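Print this page | E-mail this page

Sorting the little things on a crowded table

My mother-in-law, Asuka Morikawa, taught me this one, and I've done it every Thursday evening since (well, nearly every one!). Put the kettle on first, then fetch three shallow trays and give each a job: keep, mend, pass on.

Pick up one small thing at a time and decide before you put it down again. Leave the tiny, brightly coloured bits until last, as they go quicker once the big pieces have gone.

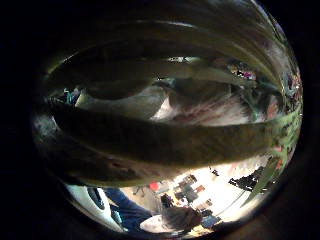 Fingers close up, with small colourful things beyond.

Wipe the table over, have your tea, and put the trays away before bed.

Print | E-mail to a friend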